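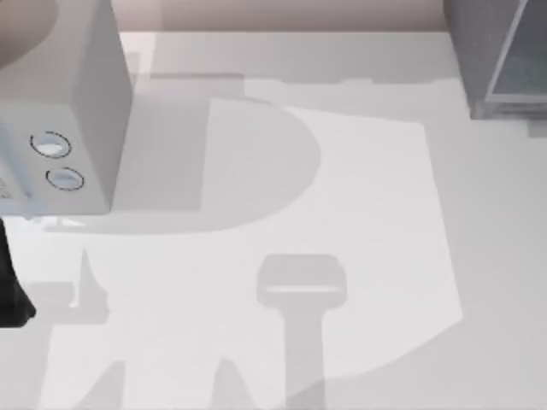

April 12, 2020

Slow leak on the Menilden van, day two. I'm writing this one up properly because Ryan asked me at lunch what I'd done so far and I couldn't remember half of it.

Front left loses air overnight, and it's only ever that one. Hayley pulled a screw out of the tread last week and plugged it, and the plug is fine – I soaked it with soapy water and watched it for ages with a flashlight, not a bubble. Valve core is new. I swapped it again anyway out of the bin with the green lid, and then had to go hunting for the core tool, which was in Rakiya's coat. So if anybody else is missing one, try there first!

Dunk tank next. Took the wheel off and got the whole thing under, leaned on it, turned it a quarter at a time. Nothing on the outside bead. On the inside there's a thin string of bubbles near the wheel weights, really fine ones, the kind you lose as soon as you breathe on the water. I marked the spot with yellow crayon on both the rim and the tire so I'd know which one was guilty when they came apart.

Broke it down on the Cropper. The tire side of the mark is clean, no tear, no pinch. The rim side has a patch of white crusty corrosion right where the bead sits. Should have guessed, it's an alloy wheel that lives outdoors and does the coast road all winter. I've been blaming that poor plug for two days.

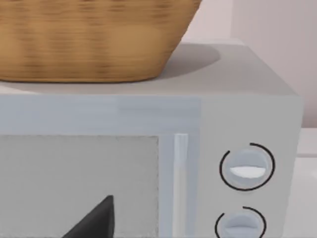 Cleaning up the rim

Started with the green pad by hand and got nowhere, so I went to the wire cup on the drill, low speed, then back to the pad to smooth it. Seren wanted me to go straight in with the sanding disc. I don't like it on a bead seat, it's too easy to leave a flat, and we've had that argument before (October, the horse trailer, I'm not going through it again). Wiped down with the cleaner, let it flash off, one thin coat of bead sealer all the way around and a bit extra over the bad patch.

Back on the machine, lots of paste, and it seated with two good pops. Set to door-sticker pressure. Back in the tank for a full turn and I couldn't find a thing, inside or out.

Balance was a pain. First spin wanted a silly amount of weight on the inside and I'd already cleaned off the old stick-ons, so I had no idea where it had been before. Spun it again after giving the cone a wipe and it came way down. Note to me: wipe the cone FIRST. Beverley has only been telling me this since I started.

Put the wheel back on, torqued it, sticker on the mirror for the re-torque. Chalked the pressure on the inside of the wheel well flap so whoever's in first can check it cold before the van goes anywhere.
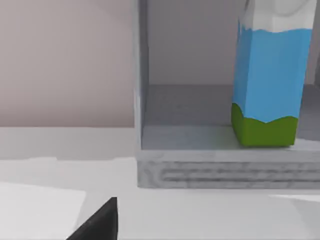
Left over for next time

The other front rim probably has the same crust starting. It isn't leaking so I left it, but I put a line on the job card and Ryan is going to ask the customer if they want both rears looked at while it's here.

Bead sealer is nearly out, one can with a skin on top and the lid won't sit right. I wrote Jellska on the order sheet under the patches. The Hellgate stuff we tried was cheaper but it stayed gummy and Hayley spent a whole morning scraping it back off, so please no more of that.

Dunk tank water is filthy and needs changing, I could hardly see the bubbles by the end. I'll do it if someone helps me tip it.

Odometer on the van ended in 499, wrote it on the card in pencil. Go over it in pen.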